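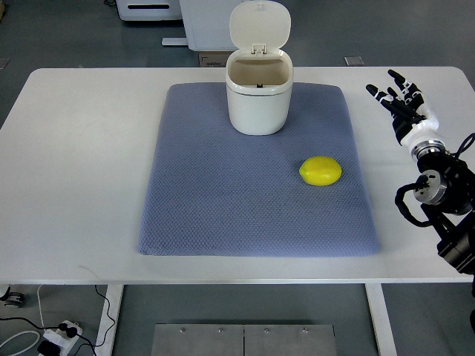
The bin task, with the lid open and the lemon on the mat.

I said in April that I would write up the lemon numbers once we had them, so this is that post. It covers one question: does it help to fine-tune a grasping policy on its own failures, or is the time better spent recording more good demonstrations?

The task is to pick up a lemon and put it in a small lidded bin. The lid starts open. The lemon can start anywhere on the mat, in any orientation. That is all of it. We picked something this plain because we wanted to be able to run it many times without arguing over what counts as a success. If the lemon ends up in the bin and the bin is still standing, it counts.

The starting policy was trained on 1,576 teleoperated demonstrations. Beatrice Nyaga recorded most of them and I did the rest. Hers are smoother than mine. I checked whether the policy did worse near the spots where I had done most of the recording, and I couldn't find a difference, which I was glad about.

From there we made two versions. The first, which we call Tulline, got 200 more ordinary demonstrations. The second, Forness, got the same number of corrections. A correction works like this: the policy runs by itself, someone watches, and when it starts to go wrong the person takes over and finishes the job. We keep only the part after the takeover. Everything else in training was the same for both.

Then we ran 1,000 trials for each version, with starting positions drawn from the same list. It took a lot longer than I had planned. Hand motors get warm, and we stopped for a break whenever the finger temperatures passed our limit.

Forness did better. The gap was clear in one kind of trial and small in the others. When the lemon was on the side of the mat nearest the arm, both versions were good. When it was up close to the bin, Tulline often came down with the thumb too near the bin wall and knocked it. Forness had learned to come in from the open side. The ordinary demonstrations didn't have much of this in them – a person driving the hand avoids the bin without thinking about it, so the policy rarely sees what to do after a bad approach.

Where Forness did worse was speed. It pauses before closing the fingers. I think it picked this up from us, because when you take over from a policy you wait a moment to see where the hand is. Gunther Eichhorn suggested trimming the first part of each correction. We tried it on a small batch and the pause got shorter, but I don't have enough trials to say more than that.

A few things that might matter if you want to try the same comparison:

The mat changes the grasp. It is soft, so the fingertips can press into it a little and get under the fruit. On a bare tabletop I would expect different numbers for both versions.

We used many lemons. They dry out and get harder over the weeks, and we swapped them every Friday. I didn't log the size of each one and I should have.

The person deciding when to take over makes a big difference. Beatrice steps in early. I wait. Her corrections are short and start from mild mistakes, and mine start from worse ones. We mixed the two without labels, so I can't tell you which kind helped more. That is the next thing I want to test, with one set from each of us.

I'll also repeat the whole comparison with the lid closed at the start. Opening it takes a separate motion and the current policy has never seen one. Recording for that starts next week.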